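Tratlow repairs, tests and reconditions household appliances, mainly dishwashers, tumble dryers and built-in ovens. The company was set up by Xolani Motaung, who had spent 10 years servicing commercial dish machines before moving to domestic units. It works from a single site at Rullwood and takes in machines from homeowners, landlords and small retailers.

## What we work on

Most of the intake is dishwashers. Typical faults are failed circulation pumps, leaking door seals, blocked or scaled heaters, and control boards damaged by moisture. Dryers come second, both vented and heat pump types. Ovens are accepted if they are electric. Gas appliances and microwave ovens are not accepted at any site or under any contract.

Refrigerators are repaired only where the fault is outside the sealed system: fans, thermostats, defrost heaters, door switches, lighting. Work on the sealed refrigerant circuit is passed to Henao, and the customer is told before the unit leaves the building. Henao bills for that work directly.

## How a repair is handled

Each appliance is logged on arrival and given a job number, which stays with it until collection. The first step is an electrical safety check with the unit unpowered. If insulation resistance is below the limit for that class of appliance, the unit is not energized until the cause is found.

A diagnostic run follows. On dishwashers this means a full cycle with water temperature, fill volume and pump current recorded. On dryers, drum temperature and exhaust temperature are recorded at fixed intervals. The readings are compared with the maker's service data where we hold it, and with our own records where we do not.

The customer then receives a written quote. Parts and labor are listed on separate lines. No work starts without a reply. Quotes stay open for 8 working days, after which the unit is reassembled and held for pickup.

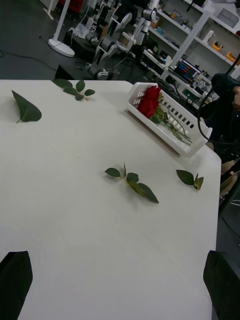

*Green leaves on a white tabletop.*

Finished units go through the same diagnostic run a second time, and both sets of readings are printed on the job sheet. Dishwashers also stand for a set period after the final drain so that slow leaks at the sump and hose joints can be found.

## Records and parts

Job records are kept in Irnance, a database built in-house. It stores model and serial numbers, fault codes, test readings and parts fitted. As of September 12, 2019, it covered 278 appliance models. Entries are made by the technician who did the work and checked by a second technician before the job is closed.

The parts store holds 500 stock lines. Door seals, drain pumps, inlet valves, heating elements and drive belts are kept on the shelf. Control boards are ordered by job, as versions change often within one model number. Used boards are fitted only at the customer's request and are marked as used on the job sheet.

## Reconditioned machines

Machines given up by their owners are either stripped for parts or reconditioned for sale. A unit is reconditioned only if the tub or drum, the chassis and the main wiring are sound. Wear parts are replaced whether or not they have failed. Cosmetic damage is left as it is and noted on the tag.

The stock list is updated when a unit passes its final test. Units cannot be reserved before that point.

## Staff and training

Technicians are employed directly. New staff begin on strip-down and cleaning, move to mechanical repair, and start electrical diagnosis after a bench assessment by Xolani Motaung. The assessment is repeated every May for all technical staff.

Service manuals and wiring diagrams are held on site for staff use. Copies are not supplied to the public.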